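Gripper upkeep on the folding station, a short thread. We run two hand-held Volley grippers, left and right, and this is how we look after them. Notes as of 2025-04-26.

1/ Wipe the yellow fingers before each session. Lint from T-shirts builds up in the hollow part and along the tip. Dry cloth first, then a damp one. No solvent, it makes the rubber on our set go shiny and they stop holding thin cotton.

2/ Check the screw at the top of the housing. Ours backed out in February after about 700 grasps. Snug is enough. If you crank it down the jaw gets stiff and your thumb will tell you by lunch.

3/ Close the jaws on a strip of paper and pull. If it slides, look at the fingers before touching the spring. We swap fingers every 200 shirts, always in pairs. One new and one old will pinch crooked.

4/ Spare fingers come from Storside, bag of 33. They're in the drawer marked Vuvberg with the side plates. Write it on the sheet when you take some.

5/ Clean the two round openings on the face with a lens wipe. Leave the QR label alone. Chiriac's software reads it at the start, and a scratched one means printing a new label and pairing again.

6/ Last check is a real shirt. Pinch the bottom edge with the right gripper, bring the left one in from the side, pull gently. 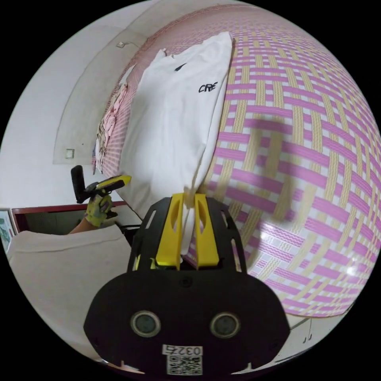

Right gripper on the lower edge of a white shirt, left one at its side.

7/ If the cloth slips twice in a row, go back to step 1. Most of the time it's lint.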